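Ticket 316: left gripper lets go halfway through the cloth task
Project: Clumura (student team, fabric handling)
Opened by: Saskia Tomoana
Status: open, waiting on retest

Hi all, me again! Same task as last time, two hand-held grippers, one patterned cloth, spread it out on the bed. The right one behaves. The left one closes fine, holds for a moment, and then the fabric slides out as soon as I start pulling the two sides apart.
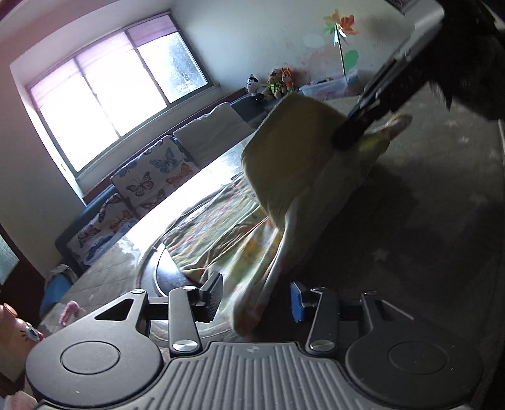 Solomiia Karpenko replied that it sounded a lot like ticket 307, where the fingers stopped short of closing all the way, and wanted to know if I had redone the zero position after swapping the pads. She also asked for the log from a run with no cloth in it, so we could rule out the fabric.

Okay, so no, I had not redone the zero. Oops. Did that Wednesday after class and ran it again with nothing between the fingers. Log is in the Ustora folder as run 342. The closed reading looks normal now, and a sheet of printer paper stays put when I tug on it, so that part is better.

With cloth it's still not great – it slipped on 6 tries before I gave up for dinner. What I noticed is that it goes when I grab one thin layer. If I pinch a thick fold it hangs on much longer, long enough to get the whole thing flat once or twice.

Things I've tried so far:
Wiped both pads with a damp rag, let them dry. No change.
Tightened the pivot screws on the left side. Less wobble, still slips.
Pulled slower. Helps a little, but then the run takes forever and the timer cuts me off.

Next up is swapping the left and right units and seeing if the problem moves with the hardware or stays with my hand (I'm a bit scared it's my hand). Solomiia, do you still have the spare pads from the fall build? I could pick them up before practice.

Leaving this open till I've done the swap.
Saskia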